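The Monday walking group is back from the first week of February, and we could not be more pleased with the turnout, even if the rain did its best to keep everybody indoors with the kettle on. Pramila Dixit will be leading again, at the gentle pace the regulars know and love (with plenty of stops for a chat).

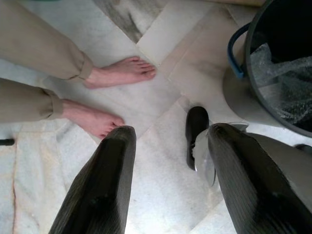

Do I need to book a place before I come along?

Just turn up at the library steps by ten, and Pramila will add your name to her list.

The route this season follows the canal as far as the old lock, then loops home through Stuvholm Park, where the snowdrops are out beneath the limes and looking lovely. It is 3 miles all told, mostly flat, and there is a bench at nearly every bend. 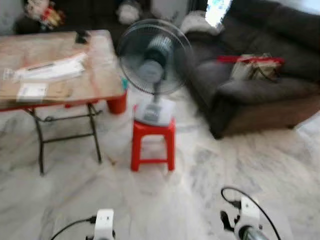 Anyone who would like a shorter morning can turn back at the footbridge with Wai-kit Mok, who has kindly offered to walk that half each week and knows a great deal about ducks. Tea afterwards is at the Kulau café, which is keeping the long table for us until 12. 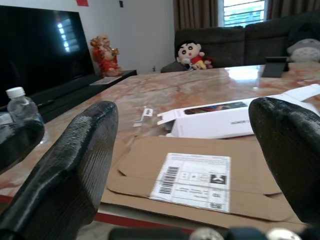

**Riven Community Walking Club**

Our oldest member, Hsiu-ying Tsai, turned 94 last month and still does the whole loop, so do come and wish her a belated happy birthday!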